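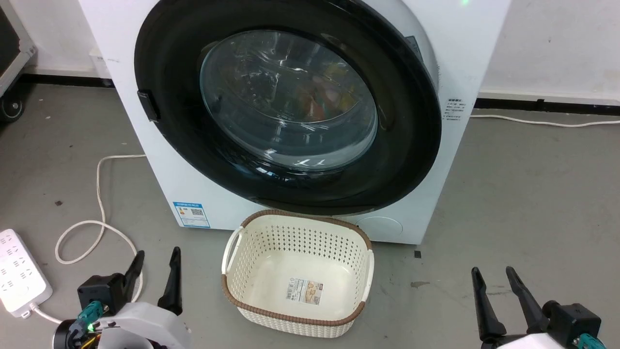

The washer and its basket, ready for the next load.

Laundry Corner at Sullach

Welcome back to our little gallery, and thank you to everybody who has written in over the past few months to ask how the house at Sullach is coming along. The kitchen pages get most of the visitors (the pantry shelves alone have had 3,846 views, which still makes us blush!), but the laundry corner is the spot we walk through more than any other, so it was high time it had a page of its own.

We kept things plain in here. The floor is bare gray concrete, the wall is white, and a black baseboard runs along the bottom to tie the two together. We went back and forth on that baseboard for most of March, with paint chips taped up all over the place, and I'm so glad we held out for the dark one. It goes nicely with the thick black rim on the washer door, too.

The washer is a front-loader with a big round window, and I'll admit I have stood there with my coffee watching the colors go by more mornings than I should. You can just make out a bit of orange and yellow behind the glass.

Then there's the basket, which people always ask about when they come over. It's cream plastic with rows of little holes in a woven pattern, a brown woven-look band around the top and a white handle at each end, so it's easy to carry out to the line with both hands. The sticker is still on the inside, and I keep meaning to peel it off.

Next up in the gallery is the back porch, with the Plekel bench and all 3 of the planters we brought home from Skunetti. Do stop by again when you have a minute!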